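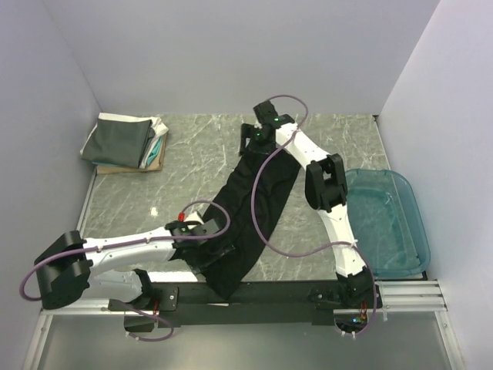 Chapter 4 is about a stoppage, and about the report that explained it away. The Fendau folding cell had run 3,066 cycles when the left arm stopped in the middle of a pull and would not release. The maker, Lilar, had promised 3,000 cycles between faults, so on paper the machine had done well. I don't find that comforting. Two arms fixed to one bar and gripping one piece of cloth are tied together by it, and if the first stops dead while the second carries on, the load has to go somewhere. Look too at the purple cable looping high above the right gripper and back down across the black cloth. The report gives cables a single sentence.

Leopoldo Medrano, who signed the report, blamed "operator handling". Apolinar Ibarra was the operator. His own note says he pressed stop, waited 22 seconds and saw the right arm still creeping. The two accounts can't both be complete, and the log that might settle the matter was overwritten in May.

## 4.1 What a fault count leaves out

A *fault*, in most suppliers' tables, is an event the controller noticed. An arm that keeps moving after a stop has been asked for may never be listed at all. Keep this in mind when reading Table 4.2, where the Belus figures look far better than those from Correia. Belus counted only the stops that needed a restart.

Before going further, write down which signals you would want recorded, and for how long.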